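Teaching a gripper to tidy up: notes for the Sodia talk

May 29, 2019. Slot is short. Skip the history unless they look awake.

SLIDE 1 — Title
Say hello. Say what Rotich is: a data project with a robot attached, in that order. Wait for the robot people to object.

SLIDE 2 — The task
Pick one thing up from a table. Put it in a box. Go get the next one. A four-year-old can do it and has better things to do. Our first policy, trained on 40 examples, could do it with one mug, facing north.

SLIDE 3 — Why by hand
We tried steering the arm with a joystick. Slow, and everybody's shoulders hurt. Now a person holds the gripper and just does the chore, with the camera riding along on the tool. Same fingers, same view, no arm to ship. (Somebody will ask about the arm. Park it for slide 7.)

SLIDE 4 — The numbers
1,129 clips recorded. 168 thrown out, mostly for the operator doing something clever. Clever is bad. We want the boring version, done again and again by people who are a little bored. Pause here, let them read the chart.

SLIDE 5 — Lab versus living room
The Brarby set was 400 clips on one gray bench under one lamp. Beautiful data. The model learned the lamp. So in October we moved to homes: patterned cloth, curtains, a TV on the wall, plants. Scores dropped, then came back up once we had enough rooms in the mix. Don't oversell the second half of that sentence. Jirnora will be in the audience and they have seen the curves.

SLIDE 6 — What one moment looks like
Leave this up for a while. Soft things are the hard part. Squeeze a mug too much and it's still a mug.

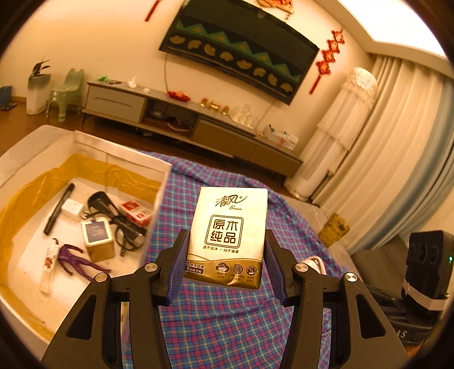

Slide 6: Tissue pack in the gripper, storage box to the left.

Point at the box first. A marker, a charger, a tangled cable and a purple bendy figure, all in together on a crumpled yellow liner. Then point at the plaid. Any model that gets through that plaid has earned its lunch.

SLIDE 7 — Questions
Likely ones: how many rooms is enough (more), can they have the data (ask me after), does the arm work (play the backup video, talk over the slow bit).
Water is on the left side of the podium. Clicker sticks going backward.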